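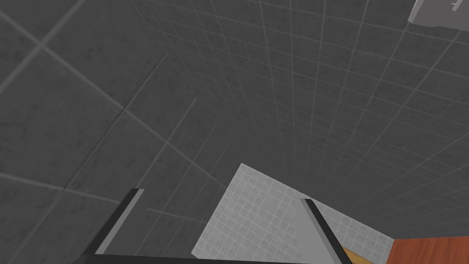

Ieva Lill

Why do tiles fit together?

Tiles cover floors and walls in kitchens, swimming pools, stations and schools. Some are large and some are small, but a well-tiled floor has no holes in it. Mathematicians have a name for a pattern of shapes that covers a flat surface with no gaps and no overlaps. They call it a tessellation.

Squares are the easiest shape to use. Each corner of a square is a right angle, and 4 right angles make a full turn. When the corners of 4 squares meet at a point, they fill all the space around it. The size of the squares makes no difference, as long as those in one pattern match each other.

Triangles with equal sides will tessellate, and so will regular hexagons, the shape bees make in a honeycomb. Regular pentagons, which have 5 equal sides, will not. Three of them leave a thin gap, and a fourth will not fit into it.

What is grout?

Tilers leave a narrow space between one tile and the next. They fill it with a paste called grout, which sets hard. Grout keeps out dirt and helps to stop water from getting underneath — an important job in a bathroom. It can be pale or dark, and it often shows up as a grid of lines.

Tiles in the Flullstead Museum

The Navickas Gallery on floor 2 holds tiles from houses, shops and a public baths. Visitors may touch the samples on the low table. The display was arranged by Rosalía Garrido and reopened in August.

Try it yourself

Cut 12 identical triangles from card. They may be any kind of triangle you like. Turn them and slide them until they fit together without gaps. Then try the same with a shape that has four sides — even a crooked one will work.

Words to know

Tessellation: a pattern of shapes with no gaps or overlaps.
Grout: the filling between tiles.
Regular: having all sides and all angles equal.

Page last checked: 30 September 2025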